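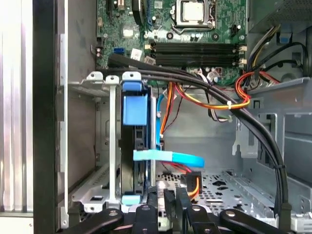
4. Intervention sur l'unité centrale ouverte

La présente section s'adresse aux membres de l'atelier partagé Filletti autorisés à utiliser le bras Nosine équipé de sa pince à deux doigts. Elle suppose que l'étalonnage décrit à la section précédente a été validé.

4.1 Préparation du poste

1. Mettre l'ordinateur hors tension, débrancher le cordon secteur, puis maintenir le bouton de marche enfoncé quelques secondes.
2. Déposer le panneau latéral et orienter le boîtier de manière que la cage à disques soit accessible par le dessus.
3. Repérer les faisceaux qui traversent le volume de travail. Les fils d'alimentation et les câbles noirs de forte section doivent rester attachés par leurs colliers.
4. Régler la vitesse du bras sur 4 % et vérifier l'arrêt d'urgence.

ATTENTION : ne jamais ouvrir le bloc d'alimentation. Aucune opération du présent manuel ne l'exige.

4.2 Approche de la pince

1. Amener la pince au-dessus de l'ouverture, doigts fermés, à 100 mm du bord du châssis.
2. Descendre par paliers en contrôlant l'image du poignet à chaque arrêt.
3. Contourner les équerres et les rails métalliques. Un contact prolongé avec la tôle fausse la mesure d'effort.
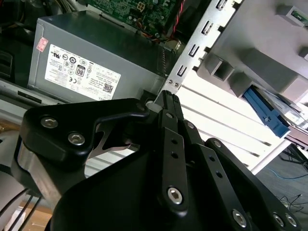 4. En cas de contact, relâcher la commande, attendre la stabilisation de la valeur affichée et remonter selon l'axe d'approche. Ne pas dégager la pince latéralement.
5. Si l'effort reste supérieur au seuil enregistré, interrompre la séquence et consigner l'écart dans le registre de l'atelier.

Remarque : le journal conserve les 1000 dernières lignes. L'exporter avant toute nouvelle séquence.

4.3 Zone des disques

1. Identifier le connecteur d'alimentation du disque et le câble de données SATA bleu.
2. Déterminer une trajectoire qui ne passe pas dans la boucle formée par ce câble.
3. Suspendre le mouvement du bras avant d'introduire la main dans le boîtier. La reprise est commandée exclusivement par l'opérateur inscrit au registre. 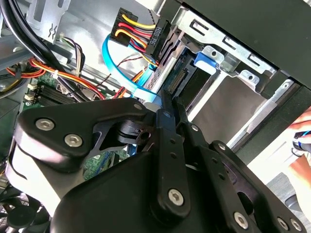

CONSIGNES PARTICULIÈRES – LOQUETS ET MODULES

Les loquets en plastique bleu se manœuvrent sans outil. La pince ne doit exercer sur eux qu'un effort progressif, appliqué sur la languette et jamais sur les contacts.

a) Positionner l'extrémité du doigt en regard de la pièce visée.
b) Avancer par pas de 1 mm jusqu'à la détection du contact.
c) Marquer un arrêt et confirmer la position à l'écran avant de poursuivre.
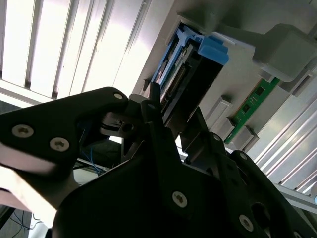
Fig. 4 – Pince au contact d'un module sombre, près du loquet bleu.

4.4 Fin d'intervention

Remonter le bras en position de repos, couper sa commande, puis contrôler visuellement les connecteurs avant de refermer le boîtier. Toute anomalie est signalée à Ludivine Picard, responsable du poste. Les demandes de modification des seuils sont adressées par écrit à Rekha Ahuja.

Révision du 21 février 2021.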